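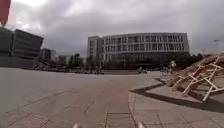 Town square

A town square (or plaza, or market place, depending on who you ask) is an open public space in a town, usually paved, usually with buildings on at least one side. I've been writing up entries on streets and public spaces for this site for a while now, and this is the one I kept putting off, mostly because everybody already knows what a square is and then can't agree on it! Does it have to be square? No. Plenty are triangles or long wobbly rectangles.

Origins

Most of the old ones started as markets. People needed somewhere flat to set out cheese and chickens, preferably near a road and a well, and the buildings filled in around them. My favorite case is Kirkov, where the market charter dates from 1744 and lists the fee for every kind of animal, including geese (charged by the basket, and I'd love to know how many geese fit in a basket). Other squares were laid out on purpose, for parades or for showing off a new town hall. Nernetti has one of each, a five-minute walk apart, and the market one is much busier.

Paving

Early squares were bare dirt, then cobbles, then cut stone. Concrete slabs came in later and stayed, mainly for the price. The joints between slabs give the ground a bit of room to move, and they also help rain get away if the whole thing has been laid with a slight fall. Rhea Lacson, whose little book on paving I borrow from constantly, likes slabs best when they're big and plain. I go back and forth on that. 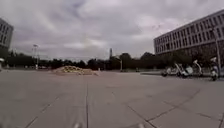 Large pale slabs with thin dark joints, under heavy cloud.

Size

How big is too big? The square at Grimham is over 200 paces long and I find it a slog in July, with no shade until you reach the arcade. The one at Marquez is tiny by comparison, just 8 market stalls on a Thursday, and I could sit there all afternoon. Planners used to worry about fitting a crowd of 1000 in for speeches. These days they fuss more over benches and trees, and I'm all for it.

Names

"Plaza" comes through Spanish, "piazza" is the Italian cousin and "place" is the French one, all going back to a Latin word for a broad street. In American English "plaza" can also mean a shopping center with a parking lot, so check before you arrange to meet anyone there.

See also: Arcade; Bandstand; Market cross; Village green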